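Parquet flooring
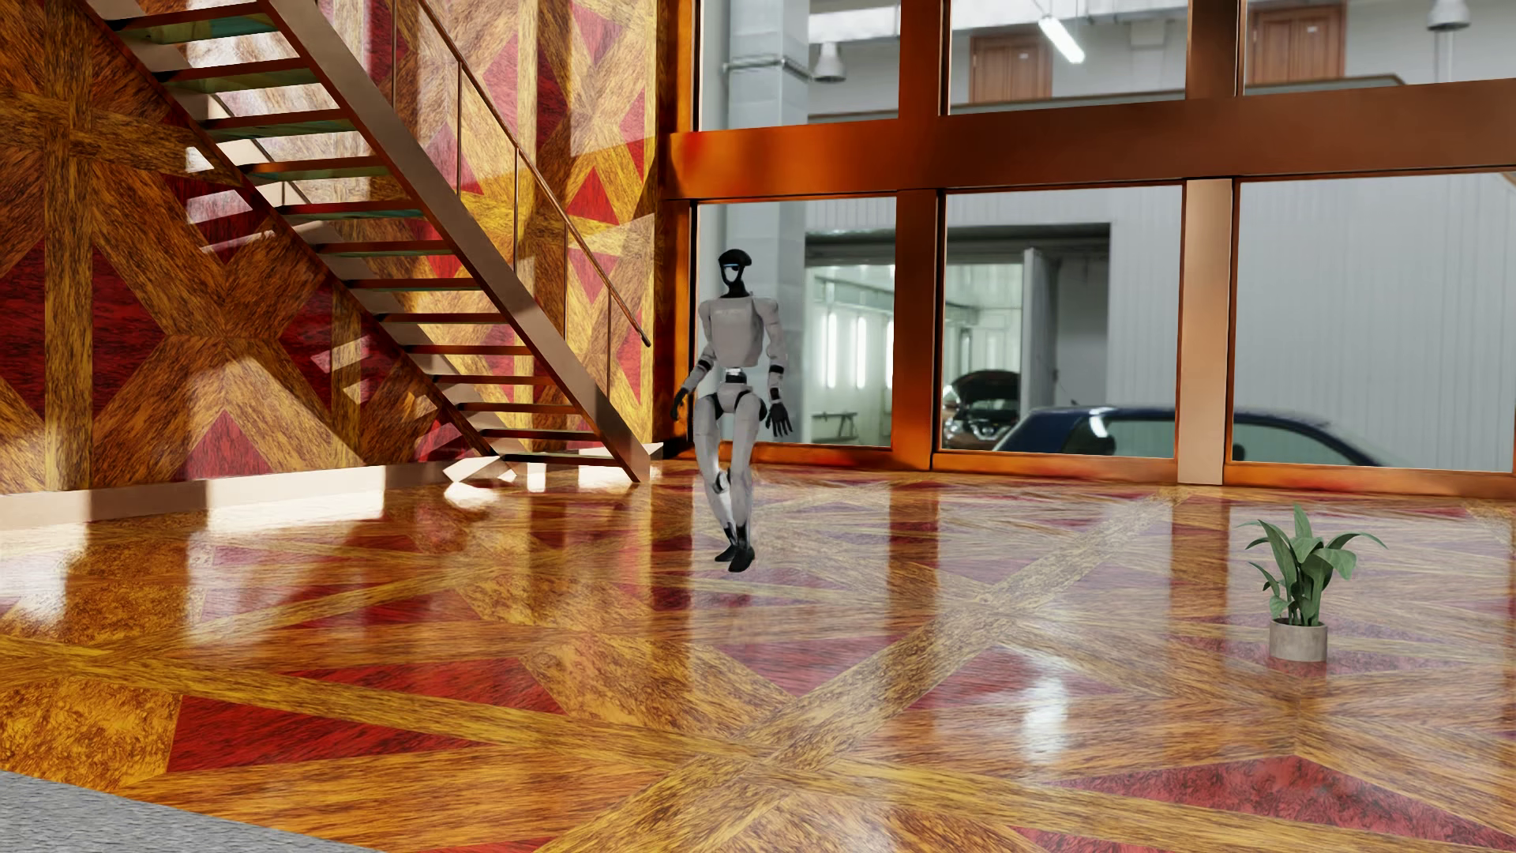
Parquet is a floor covering made from small pieces of wood laid in a repeating pattern. The pieces are normally hardwood, with oak the most widely used, and they may be solid or may consist of a thin face layer glued to a cheaper base. The simplest patterns, such as herringbone and basket weave, use blocks of one size and one timber. Geometric inlay combines several shapes and colours, as in a floor where long pale bands run diagonally across golden-brown and orange grain, with dark red triangles set between them. A glossy finish brings out the contrast between the tones but also shows scratches more readily than a matt one.

Laying

Parquet needs a flat, dry and stable subfloor. Timber boards are usually covered with plywood before laying starts, while concrete is levelled and tested for damp. The blocks should be left in the room for several days so that their moisture content can settle. Work generally begins from a centre line - walls are seldom straight enough to measure from - and a gap of 12 mm is a common allowance at the edges, hidden afterwards by skirting or a cork strip.

Older floors were often fixed with hot bitumen. Modern adhesives do not bond well to it, so reclaimed blocks have to be scraped clean before they are used again.

Sanding and finishing

Solid parquet can be sanded several times during its life. Floors with a face layer of 2 mm or less can be sanded lightly at most. Coarse paper takes off the old finish, and finer grades remove the marks it leaves. Mixed-grain patterns are sanded at an angle, as no single direction follows all the pieces.

Lacquer forms a hard film on the surface. Oil soaks into the wood and can be patched in small areas, although it needs renewing more often.

Repair

Loose blocks are lifted, cleaned and glued back in place. Gaps may be filled with a mixture of resin and fine sanding dust from the same floor. Wider gaps are closed with slips of matching timber.

See also: Floor sanding; Marquetry; Subfloor; Wood block flooring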